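Utwood – Une panne de préhension a immobilisé pendant neuf heures, en mars, la ligne de tri de petites pièces que l'intégrateur Favberg exploite dans ses ateliers d'Utwood. Aucun blessé n'est à déplorer. L'entreprise a suspendu le fonctionnement sans surveillance des postes équipés du même outil, le temps de remplacer un lot de bagues et de modifier le logiciel de commande.

L'incident est survenu peu après 4 h 20, au poste 9, pendant une séquence nocturne de prise et dépose. L'automate a enregistré un défaut de fermeture, puis l'a acquitté de lui-même au bout de quelques secondes. Le cycle a repris. Les doigts de l'outil ne se refermaient plus complètement, mais la commande considérait chaque prise comme valide et le bras poursuivait sa trajectoire à vide jusqu'au point de dépose.

Selon le relevé transmis au donneur d'ordre, la société Lumbantobing, 114 cycles ont été exécutés de cette manière avant l'arrêt manuel du poste. La dernière sauvegarde indiquait 3 478 cycles depuis l'entretien précédent, alors que l'intervalle prescrit pour le contrôle des articulations avait été fixé à 5 000.

« Le capteur de position donnait une valeur plausible. Il est monté côté moteur, en amont de l'articulation. Il voit le moteur tourner, il ne voit pas le doigt », explique Marina Economou, responsable de la maintenance chez Favberg. Le courant absorbé, qui aurait permis de distinguer une prise réelle d'une fermeture incomplète, était mesuré mais n'entrait pas dans la condition de validation. Cette condition avait été assouplie quelques semaines plus tôt pour réduire le nombre d'arrêts intempestifs sur les pièces les plus fines.

Au démontage, les techniciens ont relevé un jeu excessif sur l'un des deux pivots. La bague s'était déplacée dans son logement et bloquait la course avant la butée. Le second pivot était dans les tolérances. L'origine du déplacement n'est pas établie : un défaut d'ajustement à l'emmanchement est privilégié, mais un choc lors d'un changement d'outil n'est pas exclu. La pièce a été envoyée pour mesure dimensionnelle au laboratoire de Nunoncombe.

Le défaut mécanique n'est pas le point qui préoccupe le plus Tariq Memon, chargé de la sécurité des machines sur le site. Son rapport interne vise l'acquittement automatique. « Un défaut de fermeture doit conduire à un arrêt et à une remise en service par un opérateur. Le réglage en place autorisait trois reprises consécutives, et le compteur de reprises était remis à zéro à chaque cycle jugé valide. Il ne pouvait donc jamais atteindre sa limite », relève-t-il.

Le périmètre de protection est resté actif pendant toute la séquence et les vitesses n'ont pas dépassé les valeurs paramétrées. Le rapport note toutefois qu'un opérateur appelé à intervenir aurait trouvé un poste en marche, sans voyant allumé, dont l'effort de serrage réel n'était pas connu de la commande. La procédure d'accès impose désormais la coupure de l'alimentation de l'outil avant toute ouverture du périmètre, y compris pour un simple contrôle visuel.

Les essais de remise en service se font en journée, à vitesse réduite et en présence d'un technicien. Ils comportent d'abord des fermetures à vide, destinées à vérifier que la commande les rejette, puis des prises sur des cales étalonnées. La validation exige maintenant trois informations concordantes : position du moteur, courant absorbé et confirmation par l'image. En cas de désaccord, le bras s'immobilise et le poste attend un acquittement local – la reprise à distance a été désactivée.

Favberg a par ailleurs ramené l'intervalle de contrôle des pivots à 1 500 cycles. Le premier outil remonté avec une bague neuve en avait accompli environ 1 305 à la fin de la première phase d'essais, sans dérive mesurable du jeu. Les autres outils du même lot seront démontés un par un.

Lumbantobing a fait savoir que ses livraisons n'étaient pas affectées, le tri ayant été repris à la main pendant l'arrêt. Le retour à l'exploitation de nuit reste subordonné aux résultats du laboratoire et à la signature d'un nouveau procès-verbal de réception par les deux sociétés.
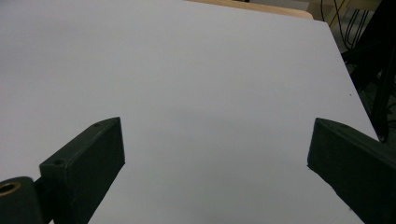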